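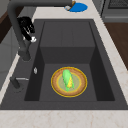
The Sink Is the Hard Part

Ask a planner to move a plate across a table and most modern stacks will do it. Put the plate at the bottom of a sink and the failures begin. The walls limit the approach angles, the faucet sits where the arm wants to be, and the counter hides part of the basin from any camera mounted low.

Numia, a small software company, has spent two years on that case. Its planner, Jumden, runs almost entirely in simulated kitchens. The benchmark task is simple to state: a plate with an ear of corn lying on it rests on the basin floor, and the software must find a way to lift the food out without touching the faucet.

Jumden splits the problem in two. A coarse search proposes up to 400 wrist poses above the basin and throws out any that put the forearm inside the collision shape of the faucet. An optimizer then smooths what is left into a joint path. The faucet gets special handling. An arch wrapped in one convex hull turns into a solid slab, and the space under the spout is lost to the planner. Numia's importer breaks the arch into short capsules -- a tedious job that used to be done by hand for each new kitchen model.

Stepped basins caused a separate bug. Early builds treated the raised ledge as the sink floor and planned grasps that stopped well short of the plate. The fix was to store the basin as a height map with a cell for each patch of surface. The change added 52 lines of code and removed a good deal more.

Perception runs ahead of all this and has its own troubles. When the viewpoint swings up from the basin, it can lose nearly everything useful. A dark window frame, pale flat panes, a thin strip of white tile and the tip of something gray at the bottom edge give a pose estimator very little to hold on to. The muntins repeat, so a match shifted by one pane can score almost as well as the right one. 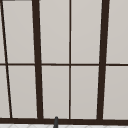 Knowing when to stop trusting a view

Vavska, the tracking module, now scores each view before using it. If fewer than 100 distinct features survive matching, the module keeps the last good estimate, widens its error bounds and asks the planner for a new viewpoint. Jumden slows the arm until the bounds shrink again.

The next release, code-named Hennessy, will let the planner reject a viewpoint before moving to it, using the scene model to predict what the camera will get. The check has to finish within one control cycle, and on large kitchens it still runs over.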